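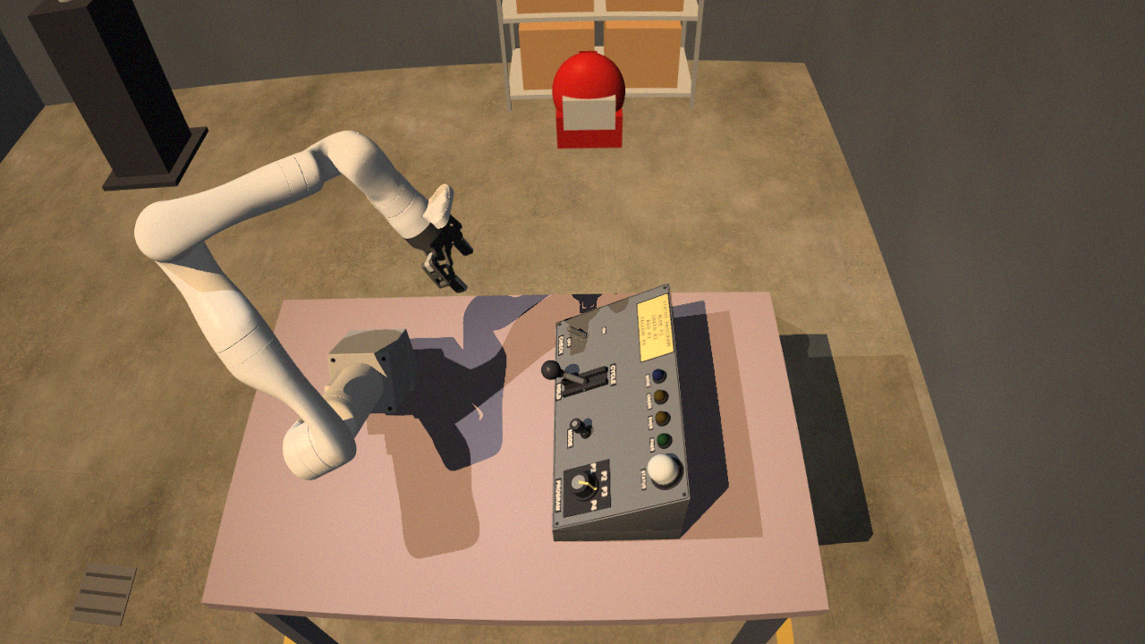

The practice panel in simulation, with the program knob, the cycle lever and the status dome.

February
By Dardo Figueroa

I want to make a case for boring results, and I'm going to do it with a control panel.

Last month our little group finished a run of experiments on teaching a robot arm to work a panel in simulation. Flip the toggle, pull the lever, turn the knob to the program you were asked for. We call the whole setup Bramunent, a name Sointu Laaksonen came up with on a train and refuses to explain. The arm learns from demonstrations, which means one of us sits there and drives it through the job over and over, and then a network tries to copy what we did. We recorded 204 demonstrations. I did a good share of them myself, and I can tell you that by the end I was turning knobs in my sleep.

The headline from that work, the one we put on the first slide, is that the trained arm finishes most of its tasks. People like that slide. They nod at it. And then I get to the slide I care about, which is about the knob, and I can feel the room start checking its mail.

So here I am writing it down where you can't check your mail. (Well, you can. I can't stop you.)

The program knob has four positions, P1 through P4. When we scored the arm the usual way, we asked one question at the end of each attempt: is the pointer where it should be? Yes or no. Scored like that, the knob looked fine. Then Kerttu Rantala, who had been watching the playbacks at half speed with her lunch, asked why it kept going past the mark and coming back. She was right. On a lot of the attempts that counted as successes, the arm swept through a wrong position, sat there for a moment, and then corrected itself. The end state was perfect. The path was a mess.

Now, does it matter? In our simulator it doesn't matter one bit. The panel doesn't do anything when you pass through P3 on your way to P2. But the whole reason for practicing on a panel is that someday you'd like to use a real one, and plenty of real ones care very much what you touch along the way. If I hired a person who always ended up on the right setting but stopped off at a wrong one first, I would not describe that person as trained. I'd stand next to them all day.

We rescored everything with a stricter rule. An attempt only counted if the knob never rested on a wrong position. The number dropped, and it dropped hard enough that Aleksi Ojala went back and checked the scoring script for a bug. There was a bug! It was tiny and fixing it made the number slightly worse.

My opinion, and I know it's not everybody's in this group, is that the stricter number should be the one on the first slide. Aleksi disagrees. He says that if we report a tougher measure than everyone else uses, our work will look weak next to work that's no better, and that people skim tables and don't read footnotes. I think he's right about the skimming. I just don't think it's a good enough reason. If we all grade on the easy scale because we're afraid of the other guy's easy scale, we're going to be stuck with it forever, and we'll keep being surprised when things go badly on the shop floor.

There's a second part to this that I find harder to argue, so let me try it out on you.

We ran the training again with another 400 demonstrations, made by a script this time instead of by a person. The script was cleaner than any of us. It never overshot, it never dithered, it took the same tidy route to the knob every time. I was sure this would fix the problem. I said so out loud, at a meeting on a Wednesday, in front of Noboru Ueda, who writes things down.

It helped a little on the knob and it hurt on the lever. The arm trained on script data was smooth as long as everything began exactly where it expected. Start the gripper a bit off to one side and it would reach for the ball on the lever, miss, and keep pulling on nothing. The arm trained on our sloppy human driving would miss too, but then it would go back and try again, and I'm pretty sure it learned that from us, because we miss all the time. All those fumbles I was embarrassed about were the only lessons it had in what to do after a fumble.

So which data is better? I don't know. I used to think I knew. What bugs me is that the same habit seems to show up as a virtue on one control and a fault on another. Going back for the lever is good. Wandering past the mark and coming back on the knob is bad. As far as the network can tell, those may be the same kind of thing: get it wrong, then adjust. Nothing in our data says that one mistake is free and the other one isn't. We never told it, and I'm not sure how we would have.

Noboru thinks the fix is to label the mistakes by hand, marking which ones are harmless. Sointu thinks that's a miserable job and that we should make the simulator punish a wrong position instead, by having the panel lock up or something. I lean toward Sointu, partly for lazy reasons. But I also like that it puts the cost in the world, where the real cost is. When I learned to drive, I didn't have a list of bad mistakes. I had a curb.

I should say what we haven't done. We've used one panel, with one layout. We had 2 people doing nearly all the demonstrations, so a lot of what I'm calling human driving is really me and Kerttu. Everything I've described happened in a simulator and none of it has been tried on hardware. Maybe the overshooting would go away on a real knob with real clicks you can feel. Maybe it would get worse. I wouldn't bet money either way, and I like betting money.

What I'd ask, if you work on this kind of thing, is pretty small - pick ten of your successes and watch them at half speed. I don't mean the failures, everyone watches the failures. If they look good all the way through, great, write and tell me and I'll be jealous. If they don't, put that in the paper somewhere above the references.

Aleksi and I have settled on printing both numbers side by side for now. He wants the easy one on the left.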